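Silmont grip-force fault

The Silmont grip-force fault was a software defect in the control system of the Silmont two-armed tabletop robot, developed by the Morin laboratory in Polbridge. The defect caused the thumb of the left hand to keep closing after contact with an object, so that the pressure on the object rose past the limit set by the operator. It was first noticed on a Sunday in November during unattended simulation runs and was traced to an error in the way contact readings were passed between the two hands. No person was injured. The fault led to a suspension of work on the physical robot and to changes in the laboratory's release procedure.

Background

The Silmont robot was intended for light household tasks, chiefly the handling of cups, plates and other tableware. Its control software was trained and tested in a simulator before being copied to the physical machine. The simulator, called Trimlow, reproduced the arms and hands, the table and a small number of household objects. A program released from Trimlow was expected to run on the physical robot without alteration.

One of the standard exercises in Trimlow was known as the rack task. The robot was required to pick up a cup, turn it and set it on a wire rack standing on the table. The task was considered simple, and it was run overnight and on weekends to confirm that new versions of the software had not lost any earlier ability. A full set consisted of 482 runs, each started from a slightly different position of the cup.

Scoring in the rack task depended on where the cup came to rest. A run was marked as passed if the cup was on the rack when time expired and had not touched the floor. The force applied by the fingers was recorded but did not enter the score. This arrangement was later identified as the main reason the fault remained hidden.

Discovery

The November set was scored in the usual way and returned 423 passes, a result within the normal range. The fault came to light when Ye-ji Oh, an engineer responsible for the hand controllers, opened the force records in order to prepare an unrelated chart. In 116 of the runs marked as passed, the force at the left thumb had continued to climb from the moment of contact until the cup was released. The simulated cup was modeled as a rigid body. It could not bend or break, and the excess force had left no visible sign in the playback.

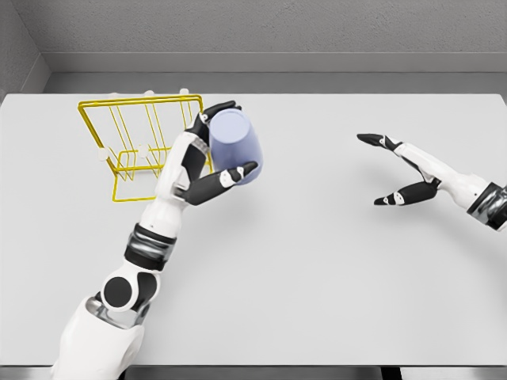 Rack task in simulation, with the cup held in the left hand and the right hand open.

Oh repeated a number of the affected runs with the force limit lowered. The thumb ignored the new limit as it had the old one. She reported the matter the same evening, and the software version was withdrawn before the next working day. It had by then been installed on the physical robot but had not been used there to grip anything.

Cause

Each hand of the Silmont robot had its own grip controller. The controller closed the fingers until contact was sensed and then held the force at a fixed level. In earlier versions the two controllers were fully separate. In the version under test they had been joined so that both hands could share the load of a larger object, such as a serving dish.

The joined controller compared the contact readings of the two hands and acted on the lower of the two. When both hands held the same object, this produced an even grip. When only one hand was in use, the other hand reported no contact at all, and the lower reading was therefore always zero. The controller treated the object as not yet held and continued to close the thumb of the working hand. The upper fingers were not affected — they were governed by a position limit that had been left in place from the earlier design.

The fault should in principle have appeared in either hand. It was recorded only in the left because the rack task, as then written, never called on the right hand to grip. A later test with the arrangement reversed produced the same behavior on the other side.

A second and smaller error was found during the same review. The force limit entered by the operator was read once, when the program started, and later changes were discarded without warning. This explained why lowering the limit between runs had made no difference.

Safety assessment

The review was led by Ye-rin Ham, who had not taken part in writing the controller. Her report concluded that the physical robot would have crushed thin plastic cups and could have broken glass or ceramic ones, with a risk of sharp fragments on the table and nearby floor. It also noted that people at the laboratory routinely handed objects directly to the robot. A thumb that continued to close would have presented a pinching hazard to anyone whose fingers were between the hand and the object.

The motors of the hand were fitted with a current cutoff, which would have stopped the thumb at the upper end of its range. The report did not accept the cutoff as adequate protection. It had been chosen to prevent damage to the motors, and its level was set well above what the laboratory considered safe for contact with a person.

Correction and later changes

The joined controller was rewritten so that a hand reporting no contact was left out of the comparison. The force limit was made to take effect whenever it was changed. Work on the physical robot resumed after 2 full sets of the rack task had been completed without a reading above the limit, one set for each hand.

Several changes were made to Trimlow. Peak force became part of the score, and a run in which the limit was exceeded was marked as failed regardless of where the cup came to rest. A cup that deformed under pressure was added alongside the rigid one. Direct handing of objects to the robot was prohibited at the Polbridge site until an independent force stop had been fitted to both hands.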